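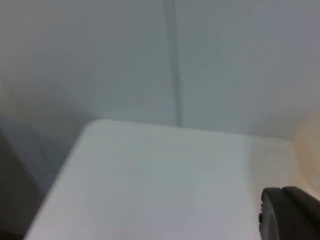
Can a robot do household chores yet?

Some of them, slowly, in a kitchen it has met before, and with a person standing close enough to rescue the crockery.

Household manipulation

Household manipulation is the branch of robotics concerned with picking up, opening, closing, wiping and putting away the ordinary contents of a home. The field is old, well funded and still beaten most mornings by a drawer. Machines that do a single job inside a closed box, such as the dishwasher, are normally left out of the definition, which is hard on the dishwasher, the most successful domestic robot so far.

Why chores are difficult

A factory arm repeats one motion on one part in one position. A home offers none of these comforts. Objects move overnight, lids stick, and the cup that was rigid yesterday has been replaced by one that squashes. Shiny and see-through plastics are a special nuisance – depth sensors tend to look straight through them or report the reflection of a lamp as a solid object.

Lids and covers

Opening a container is a popular test because it looks trivial. The machine has to find the handle, grip it without shoving the whole box away, follow the path the lid wants to take, and stop. A person does this while talking on the phone.

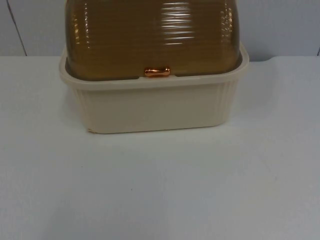 Storage box with ribbed, translucent brown lid and copper-colored handle.

Ginevra Fabbri's Sudomberg trials used 15 kinds of kitchen container and more than 200 attempts at opening them. Handles that stood clear of the lid gave the least trouble. Small ones set close to the rim were often missed by the width of a fingertip, after which the arm would lift a helping of air and carry it carefully to the far side of the table.

On the shop floor

Shops and warehouses are kinder. The shelves stay put and the goods come in known sizes. The Netcombe packing line ran two arms beside three human packers, with the arms taking boxes and the humans taking everything else. "Everything else" was the larger pile. Seidu Ankrah, who ran the line, listed bagged goods, tangled straps and anything with a loose lid as work for people.

Current state

As of Sunday, June 16, 2019, no general-purpose chore robot could be left alone in a strange kitchen with any confidence. Wiping a clear, flat surface is largely manageable. Clearing the surface first remains a research topic.

See also: Grasp planning; Dramani test; Skenow gripper; Dishwasher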